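Libros y materiales > Historia política > Reseñas
Tiempo de lectura: 5 min

Remau, «El Senado romano en fichas»: mucho cartón para tan poca República

2023-10-08

Llevo años dando clase de historia de las instituciones a adultos y desconfío de todo lo que promete explicar Roma sin leer. El juego de fichas de Remau lo promete en la tapa: 100 fichas, un cuadernillo y un desplegable con las magistraturas. Lo compré en mayo y lo he usado con dos grupos. Sigo sin saber a quién va dirigido.

La idea de partida es buena. Cada ficha presenta una institución o un procedimiento (el veto tribunicio, la dictadura, los comicios por centurias, el cursus honorum) y remite por número a otras. Uno tira del hilo y acaba, en teoría, con un mapa de quién podía frenar a quién. En la práctica se acaba dando vueltas entre la 20 y sus vecinas, porque las remisiones se concentran en el consulado y dejan a los ediles casi sin conexiones.

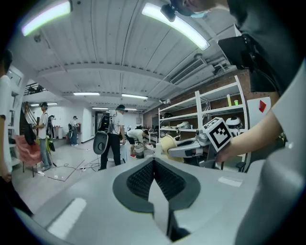 Lo que cuenta y lo que se salta

El cuadernillo abre con Polibio y su constitución mixta, y de ahí no se mueve. Cónsules igual a monarquía, Senado igual a aristocracia, asambleas igual a democracia. Como punto de entrada lo acepto. Como tesis única, en un material que se vende para bachillerato y universidad, me parece pobre. El voto por centurias daba un peso enorme a los más ricos, y aquí ocupa dos líneas.

Tampoco convence el tratamiento de la crisis final. Los Gracos tienen ficha propia, Sila también, pero la reforma que recortó los poderes de los tribunos aparece solo en la de Sila y no en la del tribunado. Un alumno que estudie esta última creerá que el cargo fue siempre el mismo. La edición de Stirisik, más fea y con una letra minúscula, al menos fecha cada cambio.

El desplegable es lo mejor del lote. Se entiende de un vistazo, distingue las magistraturas con imperium de las demás y aguanta bien los dobleces. Lástima que llame «ministros» a los cuestores. 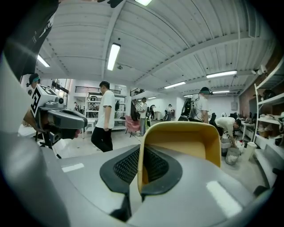

¿Sirve para preparar un examen sin otro manual?
Para un examen serio se queda corto. Vale para repasar vocabulario y orden de los cargos, pero el conflicto patricio-plebeyo y las leyes agrarias hay que estudiarlos en otra parte.

Por el precio, yo esperaría a una segunda edición corregida. Quien ya tenga el atlas de Gerlach encontrará allí casi todo el desplegable, y con bibliografía, que en las fichas de Remau brilla por su ausencia. Me quedo con el desplegable en la pared del aula y el resto en un cajón.

Reseñas recientes
- Gerlach, «Atlas de las repúblicas antiguas»
- Toturau, línea del tiempo mural: de Solón a Augusto
- Stirisik, cuadernos de derecho público romano
- Tres antologías de Cicerón para clase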